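Utensil and Wash Station Checklist, with Comments
Trerkau Supper Room, small kitchen
Form 3691, Section C: Basins, trays, spoons, chopsticks

Scope: the plastic basin, the black tray, the table covering and the hand utensils kept at the sorting table. Pots, knives and the dish machine are in Section D and were not looked at on this visit.

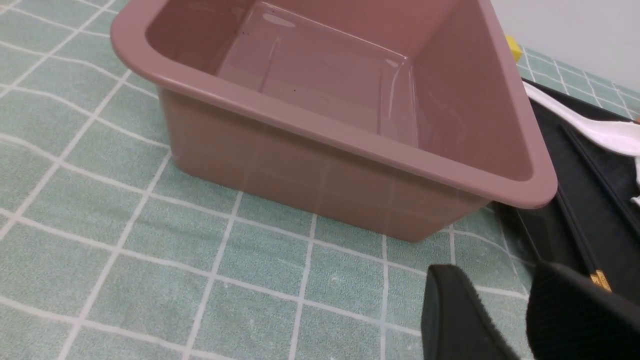

Checked by Dalva Moura
Reviewed by Rogério Lacerda
May 3, 2024

Ratings: OK, Fix (correct by next visit), Stop (take out of use now).

C1. Basin, body and rim
Rating: OK
Comment: Pink plastic, rectangular. Ran a gloved hand along the rim and both long sides. No cracks and no sharp spots. The rim is thick enough to lift by with two hands.

C2. Basin, inside floor
Rating: Fix
Comment: There are a few tiny dark specks on the bottom. Wipe out before utensils go in, every time, including when the basin was put away clean. Staff said this is done at opening only. Add it to the mid-shift list.

C3. Table covering
Rating: Fix
Comment: Green with a white grid. It has whitish patches and smudges on it. The cloth should be changed daily. Spare cloths are stored at Olomthorpe and had not been sent over this week. Call Lins in supply and ask for two.

C4. Chopsticks, sorting
Rating: OK
Comment: Black sets only at this station. Staff put them in the basin first and move them to the tray in pairs.

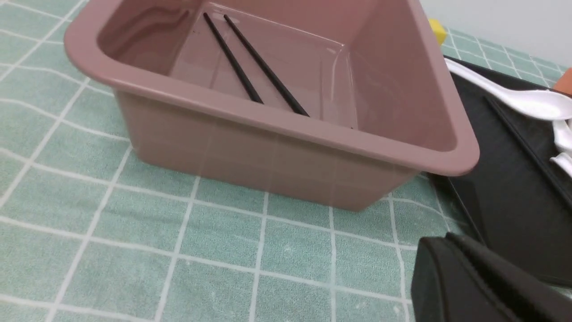 Mixed sets were a problem on the last visit, when bamboo pairs from the front counter had ended up in the same drawer. The drawer has been cleared out and relabeled. I went through it to the back and found no bamboo. Keep the label facing out so the evening crew can read it.

C5. Chopsticks, condition
Rating: OK
Comment: Pull any pair with a chipped tip or a finish that is lifting. Two pairs were pulled by staff earlier in the week and written in the log.

C6. Placement of basin and tray
Rating: Fix
Comment: Basin and tray are too close together. Leave a hand's width between them so the basin can be picked up without catching the tray. Mark the spots with tape under the cloth.

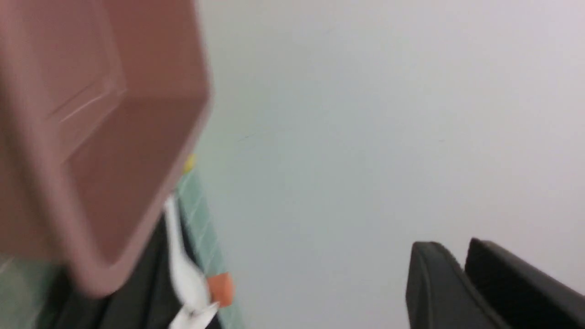
C6. Side of the basin, with a long white object, possibly a utensil, against something dark.

C7. Spoons
Rating: OK
Comment: White soup spoons. Check the bowl and then the underside of the handle, where food dries on. Chipped ones go in the bin and get replaced from the Zinness carton on the top shelf. The carton was sealed at 200 and is still more than half full.

C8. Tray, layout
Rating: Fix
Comment: Spoons should all face one way, bowls down, and should not lie on top of chopsticks. Chopsticks go on the other side, gold bands at the same end.
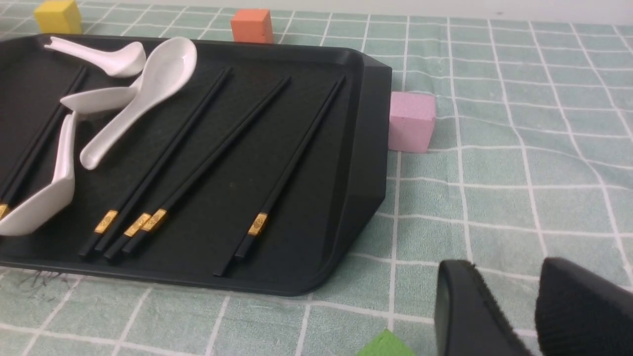 C8. Black tray with white spoons and black chopsticks.

C9. Sanitizer log
Rating: OK
Comment: Filled in through this morning. Initials missing on one line. Rogério will follow up with the opener.

Totals: five OK, four Fix, no Stop.

Reviewer's note (R.L.): Agree with all ratings. C3 is a repeat item, so please send me the delivery slip when the cloths arrive. Leave the signed copy in folder 712 by the office door.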